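Okay, bag thoughts, because I promised a few of you I would finally do this and then I kept not doing it. Settle in, it's going to be a long thread and most of it is going to be about lunch.

For anyone new here, I have carried my lunch to work for 17 years, and in that time I have gone through more lunch bags than I'd like to admit to. Paper sacks, a hard plastic box with a broken latch, a freebie from a bank that smelled like a raincoat. I have opinions, and they've been building up!

The one I'm using now is navy with a pale side to it and a light gray zipper strip at the end. I bought it in January at the little Giraldo store by the pharmacy, where the housewares are all jumbled in with the gift wrap, and I paid 20 dollars for it. I went in for tape.

I did not think I was a navy person. I've always gone for something bright so I could find it in the work fridge, but then everybody else went bright too, and now the fridge looks like a bin of beach toys and mine is the easy one to spot.

The thing I want to talk about most is depth. People shop for lunch bags by looking at the big flat front (I did this for years) and they never turn the thing sideways. Turn it sideways! The narrow end tells you whether your container is going in flat or going in on its edge, and if it's going in on its edge you're going to have soup in your napkins.

My soup container is a Prarneo, the squat round kind, and I took it with me to the store the second time I went, when I was helping my sister pick hers out. I stood in the aisle putting an empty soup container in and out of every bag on the shelf like a woman with nowhere to be. I would do it again.

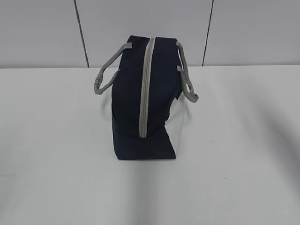 So that's the first thing I'd tell you, bring your own container. The second is to set the bag on a flat surface before you buy it and let go. If it flops over in the store it's going to flop over on the bus seat, and I have chased enough clementines down enough bus aisles to feel strongly about this.

I also like one that gets a little narrower as it goes up. I know that sounds like you're losing room, and I suppose you are, but the heavy things go in the bottom anyway and all I ever want at the top is a napkin and something soft like bread.

Okay, packing order, since two of you asked. Ice pack first, flat on the bottom. Then the soup or the leftovers, whatever is heaviest. Then the fruit down the sides, then the crackers, then a cloth napkin folded over the whole business. My spoon goes in standing up along the side, and yes, I have left it at home more than once and eaten lentils with a coffee stirrer.

About the ice pack. I use 2 of the skinny Vunosus ones in the summer and just the one the rest of the year. The big thick ones are lovely and cold but they take up the space of a whole sandwich, and I'm not giving up a sandwich.

Cleaning! I wipe the inside every night with a warm cloth and a drop of dish soap and then I leave it unzipped on the counter until morning. The leaving it open part matters more than the wiping, in my experience. I zipped one up damp before a long weekend once and I'm sorry to say that was the end of that bag.

For the outside I use a soft brush, dry, and I go along the zipper and into the fold where the crumbs like to settle. Dark fabric shows flour and lint something terrible, so if you bake in the mornings like I do, keep a lint roller in the drawer. Pale fabric has the opposite problem, it shows coffee. Having both colors on one bag means I get to worry about everything – but I do think it's pretty.

Somebody is going to ask about the Sedov bag, the tall one that opens at the top with the roll-down. My sister had it for a while. Very nice bag, very sturdy, but you have to unpack your whole lunch to get to the thing at the bottom, and the thing at the bottom is always what you want. If you're a one-container person you might love it.

I did the math one evening on what I save by carrying lunch and it came to 240 dollars over the spring, just from skipping the sandwich place downstairs. I still go there sometimes. They make a very good pickle and I like to see who's in line.

Next up I want to try sewing a divider out of an old place mat, so the fruit stops rolling into the crackers. I have the place mat picked out (yellow, one wine stain, no regrets) and I have not yet found the bobbins. If any of you have made one, tell me whether you used Velcro or just let it sit in there loose, I keep going back and forth.

And please send me your soup container recommendations if you have something that fits a narrow bag, especially anything with a lid that's easy on sore hands. I love my Prarneo, but some mornings that lid and I are not on speaking terms. I'll be back after supper to read everything!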